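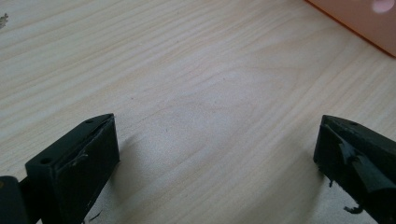 Effect of Fingertip Wrap Wear on Demonstrations Recorded with a Hand-Held Gripper

Student project report, Zernari Manipulation Lab
Rin Iwasaki
Submitted 1st September

1. Background

The lab collects manipulation demonstrations with a hand-held two-finger gripper tool that carries its own camera. An operator performs the task by hand, and the video and finger opening are used to train a policy that later runs on an arm. The fingers are rigid black parts. Their inner faces are covered with a wrapped layer to raise friction, and this layer wears with use. The edges lift first, then small pieces tear and hang below the finger.

Replacement had been done whenever an operator complained about slipping. The project asked whether wear has a measurable effect on the recorded data before that point, and whether the effect is mechanical, visual, or both. The visual part matters because the fingers appear in every image the policy sees.

2. Setup

All episodes were recorded on a table with a pale wood-grain top at the Pelletier Street annex. The task was a single pick and place: grasp a small block, lift it, carry it across the table, and release it on a target mark. Two finger pairs were used. Pair A was wrapped at the start of August and left alone for the whole study. Pair B was rewrapped before each session and served as the reference. Both pairs used the same wrap material, cut from one roll.

Finger opening was logged by the Clilell recorder together with the video. Camera exposure was fixed at the start of each session. The block and the target were placed from a printed list of positions so that the two pairs saw the same layouts.

3. Procedure

Recording took place over 9 sessions. Each session began with an idle segment in which the gripper was held open over the table with nothing between the fingers. These segments were used to measure how the fingers themselves looked, without an object in the way. Episodes with pair A and pair B were then recorded in alternating blocks of 20.

An episode was dropped if the recorder lost tracking or if the operator started from the wrong position. After filtering, 351 episodes remained. Filtering was done before the episodes were sorted by finger pair.

Slip was scored from video. A grasp was marked as slipping if the block moved relative to the fingertips between lift and release. I scored all episodes once, then scored a subset again a week later with the labels hidden. Disagreements were mostly small rotations of the block near release, and these were counted as no slip in both passes.

For the visual measurement, the finger outline was traced by hand in each idle segment. The outline from the first session was used as the base. Any dark area outside the base outline and connected to the finger was recorded as loose material. Shadow on the table was excluded. This was the slowest step, particularly along the lower edge, where a torn piece and its shadow can be close in tone.

4. Results

Slip did not differ clearly between the pairs until the last two sessions. In those sessions pair A slipped more often, mainly when the block was grasped near its corner. Centered grasps showed no difference that could be separated from operator variation.

The visual change came earlier. Loose material was present on pair A from the third session onward and grew at each session after that, except the sixth, when one hanging piece had fallen off. Glossy patches on the inner faces also became larger. Their brightness changed with the tilt of the tool, and this made a simple brightness threshold unusable for tracing.

Two policies were trained with identical settings, one on pair A episodes and one on pair B episodes. Each was tested on the arm with freshly wrapped fingers. The pair A policy closed the gripper early in about a quarter of trials. The pair B policy did this rarely. Masking the fingers in the input images removed most of the gap, so the early closing is attributed to appearance - at least for this task and this camera position.

5. Limits

Only one operator recorded data, and only one wrap material was tested. The table surface was light, so loose dark pieces stood out strongly against it. On a dark surface the visual effect would probably be smaller. The arm trials were run in the Graloslow cell under different ceiling lights from the recording sessions, and no correction was made for that.

The hand tracing was done by one person. A second tracer would be needed to state an error on the loose material area.

6. Recommendation

Rewrap the fingers by session count, at the third session at the latest, and record an idle segment each time. Trim hanging pieces before recording starts. Existing pair A data should be kept and tagged with its session number. The traced outlines and the scoring sheet are in the project folder under "wrap_wear".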